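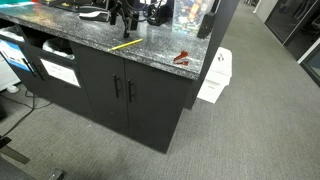 The counter by the corridor, with a pencil, two small dark red pieces and a tub of odds and ends along the back.

Call for participants: the shared counter study

Rirnis is looking for people who use, or have recently used, a shared counter at work. By that I mean the surface over the cupboards, near the corridor, that was put in for one purpose and is now used for whatever people happen to be carrying. Most offices, workshops and schools have one. We would like to borrow your time and your opinions about yours.

I will say at the start that I am not convinced by most of what is written about tidy workplaces. I have read a good deal of it. Much of it was paid for by people with storage boxes to sell, and the rest tends to measure how pleased everyone was on the afternoon after the clear-out. Very little of it goes back in October to see whether the scissors are still in the drawer marked scissors. I have my doubts that they are. This study is meant to find out, and I would sooner have a dull true answer than another poster for the kitchen wall.

What the study is about

We want to know how small things come to rest on a shared surface, how long they stay there, and who (if anyone) feels able to move them. Pencils, keys, cables, tubs of mixed bits, the item with no obvious owner. We are looking at three questions.

Do people put things down near the front edge when they mean to come back for them, and further back when they don't? I have been told this with great confidence by several colleagues. None of them could show me any evidence.

Does a clear tub get sorted more often than one you can't see into? The makers of clear tubs say yes. My own suspicion is that a clear tub only lets you see what you aren't sorting.

Does a labelled place for each thing survive contact with a busy week? The site manager at Akel believes it does, and has labelled a great many places. We have agreed to test it on her counter as well as on others.

Who we want

You can take part if you are 18 or over, you work at least three days a week in a building with a counter, worktop or side table used by more than one person, and you put things on it yourself. We want people who leave things lying about just as much as people who put them away. If you think of yourself as untidy, please don't rule yourself out. Earlier work in this area is stuffed with volunteers who already alphabetise their spices, and it shows in the results.

We are also keen to hear from people whose job includes clearing up after the rest, such as cleaners, technicians and front desk staff. They are hardly ever asked.

We can't take you if you sell storage products or office furniture, if you run courses on decluttering, or if you are the line manager of somebody already signed up. The last of these has caused us trouble before. People do not speak freely about a missing stapler when the person who bought it is in the next chair.

What you would be asked to do

There is a first meeting, held at your workplace. We look at the counter with you and you tell us what you think each thing is doing there. There are no right answers. "No idea" is a perfectly good reply and we write it down as such.

After that you keep a short diary for 5 weeks. Each working day you note anything you put down on the counter, anything you picked up and anything you moved that wasn't yours. Most entries are a line long. A few real ones from our trial run, used with permission:

"Put pencil down to sign for parcel. Left pencil."
"Moved somebody's cable so I could rest a folder. Put it back, more or less."
"Took two batteries from the drawer. One was dead. Returned both."

The third entry has given us more to argue over than all the published papers put together.

Halfway through, some participants will be asked to try a change. It might be a tray, a set of labels, or a rule about clearing the surface at the end of the day. Others will be asked to change nothing. You don't get to choose which, and please don't add a tray of your own out of kindness. At Soler, where we ran the trial, a well-meaning person brought in three baskets from home in the second week and we had to throw out everything recorded after that.

There is a closing interview of less than an hour, in person or by telephone.

What you would not be asked to do

You won't be asked to tidy anything for our benefit before we arrive. Please leave the counter as it is. You won't be marked, ranked or given a score for neatness. We won't open closed cupboards or drawers unless you and your employer have both agreed to it, and we won't pass your diary to your employer at all. If something embarrassing has been sitting at the back for years, it can go on sitting there.

Payment

Each person who completes the diary and the closing interview will be paid £8 for every diary week, with the closing interview paid separately at the same rate. I know this is not much. I asked for more. Travel is not covered because there shouldn't be any – we come to you.

If you drop out early you will still be paid for the weeks you finished. You don't have to give a reason, though I would be glad of one if the diary itself was the problem.

The study has a total budget of £2000 for payments, so places are limited and we will stop taking names when the money is spoken for.

Who is paying for it

You ought to ask this of any study, and people seldom do. The money comes from Dendico, who fit out offices and would, I imagine, be delighted to hear that fitted storage works. They have no say in the questions, they do not see the diaries, and they have agreed in writing that the results will be published whichever way they fall. I would not have taken the work on otherwise. A copy of that agreement is available to anyone who wants to read it before signing up, and I would think better of you for asking.

What happens to your information

Diaries are stored under a number, with names kept separately. Photographs of counters may be used in the write-up, but we will check each one with you first, and you can say no to any of them. Post, name badges, screens and anything with an address on it will be covered up. Once the write-up is finished the list of names is destroyed.

You may withdraw your diary at any point until the write-up goes to print. After that I can't get it back.

Some questions we have been asked

Will it help me keep my counter clear? I doubt it. A couple of people in the trial told us that writing things down made them tidier for a week or so. They also told us it wore off.

My counter is quite small. Does it count? Yes, if more than one person uses it.

Can the whole team join? Up to 3 people from the same counter. More than that and everyone starts behaving.

We have just had a big clear-out. Should we wait? No, please get in touch. A recently cleared counter is exactly what we are short of.

Is a windowsill a counter? We had a long discussion about this. For the purposes of the study it isn't, though I remain unpersuaded.

How to apply

Write to Manon Gill at Rirnis, with "shared counter" as the subject. Tell us what sort of building you work in, how many people use the surface, and name one thing on it that you could not explain to a visitor. A few lines will do. Please do not send a CV, a statement of interest or a plan for improving the counter.

Messages are read on working days, so anything sent on a Sunday will wait. If we think your counter suits the study we will ring to arrange the first meeting. If it doesn't, we will write and tell you why.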